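Why I Stopped Buying the Big Pack

My mother kept her kitchen going for most of her life with what fit in four drawers, and I've been thinking about those drawers a lot since May, when I let my membership at Prerton lapse. If you don't have one near you, Prerton is one of those warehouse places where you pay a yearly fee for the right to buy mustard by the bucket. I loved it. I want to be clear about that! I loved the wide aisles and the free cheese and the feeling that I was getting away with something.

But I think the big pack is a bad deal for most of us, and I think we kind of know it.

Take my trash bags. I bought a box of 200 two apartments ago, and I have moved that box twice. I paid movers to carry it. Or the dishwasher tablets, which I got because the price per tablet was so low, and then half of them glued themselves together under the sink. The sign on the shelf never mentions that part. It gives you the unit price and lets you feel smart all the way to the parking lot.

And then there's the space. I live in a one-bedroom. When I gave half the hall closet to paper towels, I was paying rent for those paper towels, every single month, at city prices. A friend of mine did the math on her own receipts last year and figured she'd spent 328 dollars on food she ended up throwing out (most of it lettuce and those giant tubs of hummus). Her membership card "saved" her less than that.

I know, I know. Families of six exist, and if you have four teenagers in the house then go get the bucket of mustard with my blessing. I'm talking about people like me, who shop as if a ship were leaving for the new world in 1832 and there won't be another store until spring.

What I do now is walk to Barros, the little grocery on my corner, two or three times a week with one bag. Small stuff, in small numbers.

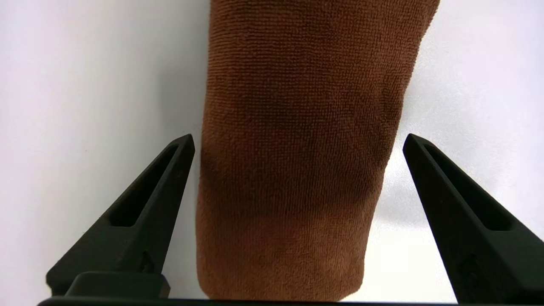
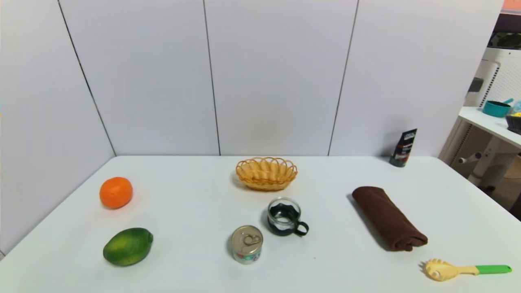
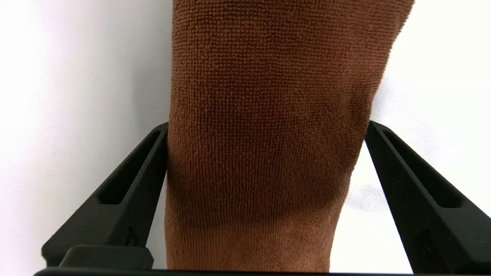
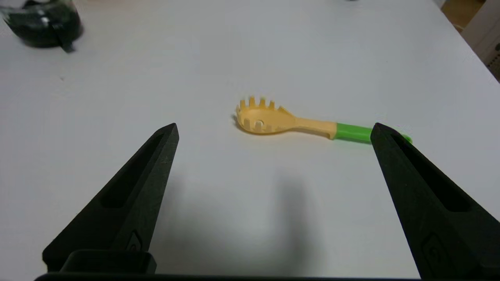

Yes, it costs more per item. A lemon at Barros is nearly double what it was in the net bag at Prerton. But I use the lemon! I used maybe three out of every net bag, and the rest went hard in the back of the fridge. My grocery bill has dropped by about 30 dollars a week, and I eat better, mostly because I buy dinner while I'm hungry for that dinner and haven't had five days to change my mind about it.

I also like being in the store more. It takes me ten minutes, I never need the car, and I've found out that the bread comes in warm at four. At Prerton the whole trip ate my Sunday afternoon, and I came home too tired to cook any of it, so we'd order a pizza and stare at the bags.

I still have trash bags left, by the way. If anyone wants some, I can bring them over.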